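Plush Throws and Blankets — Frequently Asked Questions

Washing, folding and storing our printed plush, including the orange and navy flower pattern.
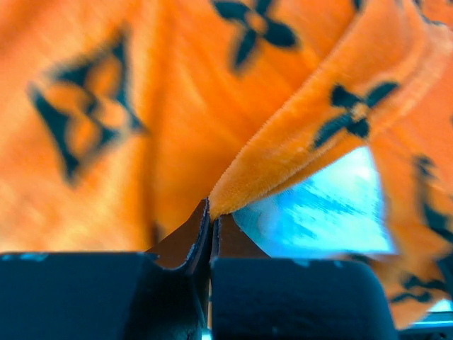 Washing

Can I put my throw in the washing machine?
Yes. Use a cold gentle cycle with a small amount of liquid detergent. Wash it on its own the first time, as the darker colours can release a little dye. Leave out fabric softener, which coats the fibres and flattens the pile.

Can I tumble dry it?
We don't recommend it. Spread the throw over an airer or two lines of the clothesline, in the shade. Strong sun will fade the orange before it fades the navy.

Can I iron it?
No. If a crease won't drop out, hang the throw in the bathroom while you have a hot shower, then brush it lightly with your palm.

Pile and colour

Why do some patches look lighter than others?
Plush catches the light differently depending on which way the pile is lying. Stroke it in one direction and the colour will even out. It isn't a fault or a stain.

My throw is shedding. Is that normal?
A bit of fluff is normal for the first few washes. Shake it outside before washing and clean the lint filter afterwards. If you can see the backing through the pile, send us a photo.

Folding and storage

How should I fold it?
Fold it loosely in half lengthwise, then into thirds, with the print facing out. Change where the folds fall every so often — a crease left in the same spot all year can mark the pile.

Can I use a vacuum storage bag?
For a move, yes. For longer than that, use a cotton bag or an old pillowcase.

Orders and returns

What is the difference between Wureo and Stonell?
Wureo is our heavier range, at 300 gsm. Stonell is lighter and suits the end of a couch or a child's bed.

How long do I have to return a throw?
You have 34 days from delivery, provided it is unwashed and the label is still attached.

Can I pick up my order?
Yes, from our Plellcombe shop. Please wait for the pickup email, and ask for Ildikó Fodor if you are exchanging a colour.

Last updated December 17, 2020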